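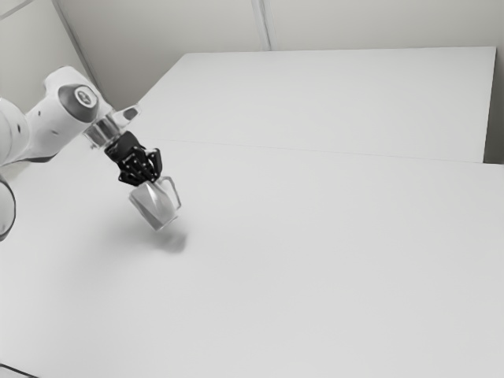
The Issa Cell in Simulation: Handling Glass at Stellska Nirkutwood

Search galleries Enter keyword Go

Stellska packs and ships glassware and small tableware from its site in Nirkutwood. The Issa cell is the part of the packing hall where a robot arm will do the lifting at the first bench, taking pieces off the table one at a time and passing them on for wrapping. This gallery shows the work as it is rehearsed on screen in Brivden, the simulation package used by the site's engineering group. Updated 30th September.

Lifting by the rim

The clear mug is held by its top rim with the base hanging at a slight angle. The table under it is plain white, and so is the one behind.

Mugs are the most common item on the bench, and the handle is the part people ask about first. A packer turns the handle out of the way without thinking. The arm has to be given a pick point for every shape, and the rim was chosen for mugs so that the handle does not matter as much. The Brivden library now has 1637 saved picks for glass, from several models of mug and tumbler. A pick can be opened, changed and run again in a few minutes, and the packers are asked to look at new ones before they are loaded.

What the bench work was like

Before the cell, three people worked the first bench on each shift. They lifted the pieces out of the trays, looked them over, and set them down for the wrappers. An average shift was about 3032 pieces. It is light work by weight but it is the same reach every time, and the most common complaints on the shift sheets were shoulders and wrists.

The bench also set the pace for the rest of the hall. When it was short a person, wrapping waited. When it was fully staffed, pieces backed up and the wrappers were told to go faster.

What changes for the people there

The three places are kept. One is now cell operator, with a screen beside the bench and the job of clearing stops. The other two move to inspection and wrapping, and all three rotate during the shift. Operators get 30 hours of training, paid, split between Brivden and the cell itself.

Inspection is the larger change. At the old bench a piece was checked while it was in the hand. A packer could feel a rough lip or a small chip and put it aside. The arm does not do that, so checking is a separate step after the lift, under its own lamp, with its own target. The target was set too high in March and was lowered after the shift teams objected.

Breaks are different too. The cell can be paused by anyone on the bench, and a pause does not need a supervisor's sign-off. Stops are logged by cause only. The log does not carry names – that was agreed before the cell was ordered.

Small pieces

A small, pale piece with flat faces, narrowing toward the bottom, held between the black fingers well clear of the tabletop.

Small items take longer to set up than mugs. There is less to hold, and the fingers cover much of the piece, so the operator has less to go by on the screen. For now anything small that comes in a mixed tray stays with the people at the wrapping station. The plan is to move these over one shape at a time, and a shape can be sent back to hand packing if the operators ask for it. 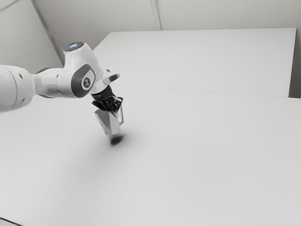
One wrapper on the late shift said the lifting was never the part she would have fought to keep, but that she misses deciding her own order through a tray, and she would like the screen to let operators pick which pieces go first. She also asked for the inspection lamp to be lower.

The order setting has been passed to the engineering group. It can be done in Brivden, and will be tried there before it is added to the cell. The lamp has been moved.

Questions about shifts or training go to the packing hall office. Questions about picks can be left in the book at the operator screen.

Related galleries

Nirkutwood packing hall: the new floor layout
Wrapping station, before and after
Operator training in Brivden
Tray returns and washing
Inspection bench: lamps and seating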